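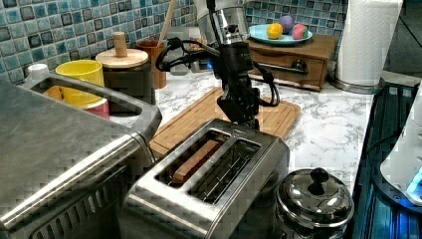
第六讲 备餐岗位的自动化与工作内容的变化

课程:服务业作业系统分析
任课教师:Sunita Benavides
本讲阅读:讲义第五讲附录;Drurow 配餐点作业记录摘要(课程网页下载)

6.1 本讲范围

前几讲讨论的对象是生产线上的固定工位,节拍由传送装置决定。本讲转到小型备餐场所:员工餐厅的早餐台、办公楼内的茶水间、住宿设施的简餐区。这类场所的设备大多是家用或轻商用规格,台面布置随使用者习惯而变,物品种类多,单件价值低。机械臂进入这类场所后,引起的问题与生产线有明显差别,主要集中在三处:任务如何划分,等待时间归谁,异常由谁处理。

本讲不讨论控制算法和抓取规划,有兴趣的同学可选修机器人学导论。

6.2 任务分解

以烤面包为例。口头上说“烤两片面包”,在作业分析中至少要拆成以下步骤:

(1)取片。从包装或切板上取一片,确认厚度。
(2)对槽。将面包片竖直,与烤槽方向对齐。
(3)放入。下放至槽内导丝之间,松开。
(4)启动。压下手柄或按键,确认档位。
(5)等待。
(6)取出。烤好后夹取,移至切板或盘中。
(7)清理。处理碎屑,恢复台面。

人工作业时,(2)与(3)通常合并为一个动作,熟练者不看烤槽也能完成。对机械臂而言,两者必须分开。烤槽为狭长形,允许的横向偏差小;烤面包机若相对台面边缘斜放,夹爪的朝向就要随之调整。面包片受力后会变形,夹持力过大则压碎,过小则滑脱。(6)的难度往往高于(3):片体露出槽口的部分很窄,两侧又有金属边,夹爪指尖可用的空间有限。

金属外壳、金属盖和抛光台面会产生高光和镜面反射,影响视觉定位。现场常用的办法是更换照明方向或在设备上加贴标记。加贴标记属于对工作场所的改动,应事先告知使用该设备的员工,并说明清洁时的注意事项。

分解表的用途有两个:估算自动化覆盖的步骤,以及确认剩余步骤落在谁身上。第二个用途在实际项目中经常被省略。

6.3 案例:Drurow 配餐点

Drurow 在 Edirberg 园区设有一处配餐点,早间时段供应热食、烤面包、水果和饮料。引入机械臂之前,早班编制为 11 人,每个早间时段出餐 1290 份,其中含烤制品的 620 份。设备由 Jesow 提供,安装和调试用时九周。

引入后,步骤(2)(3)(4)(6)由机械臂执行,步骤(1)(7)仍由人工完成。编制人数没有变化,岗位内容变化如下。

原烤台岗:改称“设备值守”。工作内容为补料、清屑、复位、填写停机记录。手部动作次数下降,视线停留在设备上的时间上升。

原配盘岗:新增一项,即在设备停机时接管烤台。该项最初没有写入岗位说明,在第四周由班组提出后补入。

原领班岗:新增排障协调,负责判断自行复位还是联系 Jesow 的技术人员。

记录显示,试运行阶段共发生停机 280 次。多数停机由现场员工在一分钟以内处理完毕,没有上报。若只看上报数据,设备的可用率很高;若把现场处理的部分计入,值守岗的工作负荷与引入前的烤台岗相近,只是分布不均,空闲与集中处理交替出现。

当时的早班领班 Gus Begay 在访谈中的说法收录于摘要第三节:“以前我知道这一个小时有多忙,现在我要看机器的情况才知道。”

6.4 等待时间的归属

步骤(5)是本讲的重点。人工作业时,烤制的等待时间被用于其他事情:切水果、补餐巾、擦台面、与同事交接。这部分时间在工时表上不可见,但对整个台面的运转有作用。

机械臂接管以后,等待时间有三种去向。

去向一:由设备占用。机械臂停在烤面包机附近待命,员工离开该区域。优点是流程简单,缺点是台面的一部分长时间不可用。

去向二:由设备执行其他任务。需要更换末端工具或增加抓取对象,调试成本上升,物品摆放位置也要固定。

去向三:由人机共用。设备等待期间员工可以进入台面作业。此时必须明确停止条件、恢复条件和双方的活动范围。

Drurow 采用去向三。首月的主要问题是员工不敢在机械臂下方取物,即使设备处于停止状态。后来在台面上划定两个区域,并统一了指示灯的含义,情况有所改善。指示灯的颜色定义因厂商而异,培训材料必须按现场设备编写,不可照搬其他项目。

6.5 台面布置的固定化

人工操作的台面容许较大的随意性。切板可以横放也可以斜放,罐子用完放回大致的位置即可。自动化之后,部分物品的位置成为系统的前提条件。

布置要求宜分为三级:

A级:位置不可改变。如烤面包机、机械臂底座、固定的线缆走向。
B级:可在标定区域内移动。如切板、待取食材的盘子。
C级:不作要求,但不得进入机械臂活动范围。如纸巾、餐具筒、调味罐、杯子。

C级物品最容易引起争议。它们由员工日常取用,数量多,高度不一,在忙时容易被随手放到最近的空位。Alcantara 的同类项目曾规定所有C级物品移至对侧台面,结果员工每次取纸巾都要绕行,两周后规定被放宽。教训是:布置方案应由使用台面的人参与制定,并在忙时条件下试用。

线缆也应列入布置图。机械臂末端的外置线缆在转动时形成环状余量,余量过大会勾挂高处物品,过小则限制关节转动。检查线缆是值守岗的班前项目之一。

6.6 技能与评价

值守岗所需的技能与烤台岗不同。烤台岗的经验包括按颜色判断火候、按客流预估备料量。引入自动化后,火候由档位决定,这项经验的使用机会减少;备料预估仍由人完成,且因设备节拍固定,预估不准的后果更为明显。

新增技能包括:识别停机类型、按程序复位、判断夹爪指尖是否需要清洁、用简短准确的文字填写记录。其中填写记录一项培训时间最长。

评价指标应随之调整。沿用“每小时出餐份数”评价值守岗并不合适,该数值主要由设备决定。可考虑的指标有:停机后恢复用时、记录完整程度、交接差错。各项指标的权重需与员工代表协商,并在试用期内不与报酬挂钩。

6.7 课堂练习

两人一组,选择一个熟悉的备餐或清洁任务,完成以下内容:

一、编写步骤分解表,不少于六步。
二、标明每一步由人或设备执行,并写出交接点。
三、指出等待时间的去向,说明原来在这段时间内完成的工作如何安排。
四、绘制台面布置简图,标注A、B、C三级物品。
五、列出一项可能被遗漏的新增工作,并写入相应的岗位说明。

分解表用课程统一格式填写,简图可以手绘。下一讲开始时每组用五分钟报告,其余各组就第三项提问。

6.8 补充说明

课程网页上的摘要已删去员工编号和班次信息,引用时注明“Drurow 摘要”及节号即可。第七讲讨论停机记录的编码方法,请提前阅读摘要第四节,并带一份本组的分解表。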